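Drying Hockey Gear at Home: What Works and What's Mostly Talk

Filed under: Home & Garage > Hockey Families

Every December the same advice goes round the rink lobby. Freeze the gloves. Put dryer sheets in the skates. Buy the ozone cabinet. I've tried most of it over two kids and a beer league, and I don't believe half of what I'm told anymore.

Freezing first. A night in the chest freezer makes gloves cold. They smell fine at 6 a.m. and terrible by the second period. Whatever was living in the palms was still there once they warmed up.

Dryer sheets cover the smell with a different smell. Fine for the car ride, I suppose.

Sprays are where the real money goes. The Netska bottle claims it lasts "up to 100 uses." I got to the end of mine well before Christmas, and I wasn't heavy-handed. Plain white vinegar and water, half and half, misted on the liner and left to air out, did the same job for pocket change. Test a hidden spot, and never mix it with bleach.

What has worked for me is dull. Open the bag the minute you're in the house. Pull the insoles. Hang the shoulder pads by the neck, and stand the gloves cuff down over something that lets air in. A box fan on low does the rest overnight. The Praditz heated rack does it faster, but look at the price before you get excited, and keep skates off the hot end. I don't trust heat near boot glue.
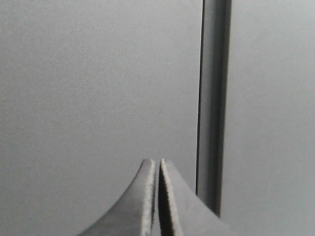 Brayden Fortin wrote in to say I'm too hard on the heated racks. His Urkow has run through three winters of goalie gear, and he says a fan alone never got the leg pads dry by Monday practice. Fair enough. Goalie gear holds a lot more water, and I've never had to live with it.

Washing is fine for most soft pads if the tag allows it. Cold water, gentle cycle, straps fastened, no softener. Skip the dryer completely. Wipe the skate steel with an old towel before the guards go on, and don't store them in hard guards at all.

Recent in Hockey Families
Do You Need a Home Skate Sharpener?
Stick Tape Residue: Three Cures, One Good One
Shooting Pads on a Concrete Floor
The Chisholm Bag, Two Seasons Later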